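Search this repository Go Search docs Clear

# Cluvden Gift Bag Notes

A data card and general readme for the gift bag table at Cluvden

Welcome, and thanks for taking the time to read this before opening the folders. Cluvden is a collection of pictures and written notes on paper gift bags: how they stand, how they lean, how they fold down and open up again, and what happens to the printed design when they do. It grew out of the wrapping table at Salazar, where Felicidad Lumbao has been packing presents for longer than she cares to say, and where a good many of us learned to square up a gusset under her eye.

The collection holds 2000 pictures and 900 written notes. The notes are shorter than you might expect. Most are a line or two, and some of the early ones only say things like "handle bent, still fine to use". We've left those as they were written.

## What's in the folders

- `bags/` has the pictures, sorted by design and then by size
- `notes/` has the written notes in plain text, one file per bag
- `designs/` lists the 36 printed designs, with the plain names we use for them
- `folding.md` is Felicidad's guide to folding and opening, and is well worth reading with a cup of tea

Design names are ours and don't match anything in a shop catalogue. If a bag is called "sunny flowers" in one note and "blue flowers" in another, check `designs/` for the name that won. Arnel Aquino went through the lot in February and settled most of the arguments, though there are a couple of stripes he and I still don't agree about.

## How we describe a bag

Every note starts with the colour of the body, then the print, then the handle. After that comes the posture, meaning whether the bag is standing, leaning, lying down or folded flat. "Leaning" covers anything from a slight tip to a proper slouch, and if you'd like to be more exact, please use the free text line.
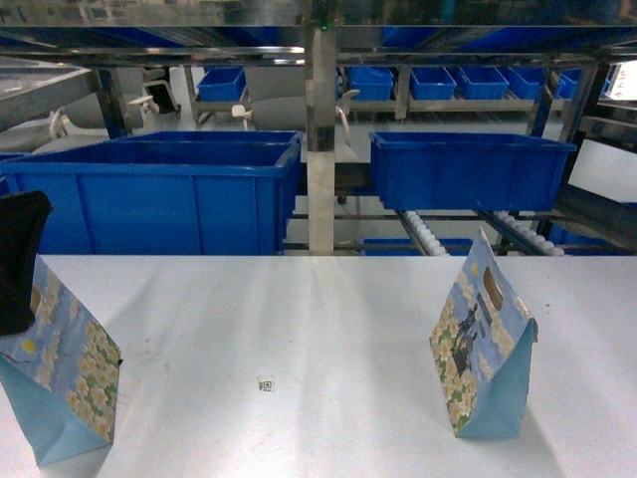 Gussets are the part people most often leave out, and I'd gently ask you not to. The gusset is the pleated bit at the side or bottom that lets a flat bag open into a box shape, and it changes how a bag behaves on the table more than the size of the handle or the weight of the paper does. Write down its colour separately from the body, even if the two are close, and say which way it's folded. With the light blue flowered pair, for instance, the left one has its plain gusset folded outward at the bottom, while the right one makes a triangle at the base, and the two notes should say so in those words. Please don't write "same as the other one" for a matching bag, tempting as it is at the end of a long afternoon. Matching designs still get their own full notes.

Handles are recorded as cutout, ribbon, cord or none. A cutout can be round or oval, and a round one may well look oval once the paper bends, so go by how it looks in the picture and leave it at that.

For the print, name the main things and their colours. Cream flowers with yellow centres is plenty. If there's a figure you can't make out, "small dark figure" is a perfectly good answer, and far more useful to the next person than a guess at a rabbit.

## Known gaps

Small and medium bags are well covered. Bottle bags are thin on the ground, and the very large ones (the sort you'd put a doona in) are missing altogether. Floral prints are favoured over everything else, which reflects what Salazar liked to order.

Glossy paper is a nuisance. It catches the light and can make a dark print look washed out, so colours in the glossy folders should be treated with a bit of care.

## Using and adding to the collection

The current release is version 2. It replaces the old Zosow bundle, and the file names have changed, so anything that points at Zosow will need updating. Sorry about that, it was overdue.

New notes are always welcome. Send them to Arnel through the Lekedach shared folder, with the design name at the top. He usually sorts through them on a Sunday, and he'll write back if something needs a second look.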